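Chapter 9
Furnishing and Finishing the Rented Home

Learning objectives
After studying this chapter, students should be able to explain the difference between a fixture and a furnishing, read the alteration clause of a standard lease, and prepare a written request for changes to a dwelling.

Introduction
A person who rents a home has the right to live in it and to use it in the ordinary way. The owner keeps the right to receive it back in sound condition. Most disagreements between the two parties come from the space between these rights, and many of them concern small matters: a shelf, a coat of paint, a row of hooks in the hallway.

The law in most places separates fixtures from furnishings. A fixture is an item attached to the building in such a way that it becomes part of it, such as a bathtub or a built-in cabinet. A furnishing remains the property of the person who brought it. Rugs, lamps and framed pictures are furnishings, although the nail or screw that holds a picture may be treated as an alteration to the wall.

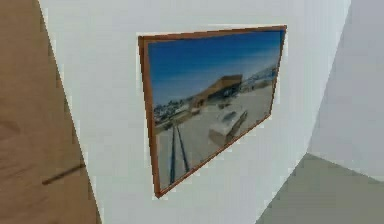
Leases deal with this question in different ways. Some permit small holes and class them as normal wear. Others require the tenant to fill and repaint before moving out. A third group forbids any hole without written consent – a rule that is often overlooked at the time of signing and remembered only at the final inspection.

The case study in Section 9.4 concerns a dispute of this type. Teemu Peltonen rented an apartment in the Skarell building from the management firm Oberholzer. When he moved out in August, the firm withheld $200 from his deposit for repairs to the living room wall. The lease allowed "reasonable decoration" but did not define the term. Students will be asked to review the lease, the move-in checklist and the letters exchanged by the parties.

Two documents carry particular weight in such cases. The move-in checklist records the condition of each room at the start of the lease, and should be signed and dated by both parties. The consent letter records any change the owner has agreed to – its location, its method of attachment and the duty to restore the surface afterward.

Key terms
Alteration
Deposit
Fixture
Furnishing
Normal wear

9.1 The Alteration Clause
The alteration clause states which changes a tenant may make and whether permission must be obtained first. It is usually found near the sections on maintenance and repairs, and the two should be read together.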